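Cell Safety and Good Habits, Handout 4
Robot Cells in Practice, Clestidbridge evening course
Benedikt Koller, 10/25/24

Okay, last time we got through the risk assessment form and I promised you the fun part, so this week is all about how the written rules turn into things you do with your hands before you press start. I'm going to be a bit preachy about it, sorry in advance!

First, the standards. The big one for industrial robots is ISO 10218, in two parts: one for the people who build the robot, one for the people who put it into a cell. You are (almost always) the second kind of person. A robot with no tool on it is officially an incomplete machine, so the gripper, the table, the bins and whatever you feed it all land on your desk. Margit Katona, who taught this course before me, used to write "the tool is yours" on the board every single week, and I still hear it in her voice.

Second, speed. In manual reduced speed the tool center point stays at or under 250 mm per second. Please don't treat that as a target. When you're teaching a pick close to a hard surface, go a lot slower and keep your thumb ready on the enabling switch.

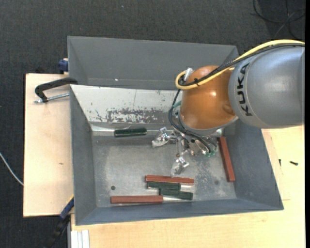
Bin picking is where I see the most shortcuts, and I've taken a few of them myself. People spend weeks on the grasp planner and then set the bin down wherever it happens to fit. My rule is that a bin gets a fixed, repeatable spot and the spot gets written down, same as a tool offset. Clamps over the rim are fine by me, and that's how the gray bin with the red and green bars is held on its wooden tabletop, but then the clamps are obstacles too and they go into your collision model, arms, rods and all. Same goes for cables on the outside of the wrist. Jog every joint through its working range at low speed and watch the loop, with the gripper at the lowest point it will ever reach. And pick up your stray screws before you run, two on a tabletop is two too many.

Third, the log. At Viratholm we kept one paper notebook per cell, and when we finally added them up we had 2,476 entries. Only 27 of those were real stops, the rest was boring stuff like "moved bin, retaught frame." I love the boring stuff! It's what saves you when a pick that worked yesterday starts hitting the wall.

For next time: read the section on protective stops, then write a startup check for your own cell that takes 60 seconds or less. Bring it on paper, we'll swap and pick holes in each other's.

Questions to Benedikt Koller, Clestidbridge course office | Back to top
4 comments | 27 shares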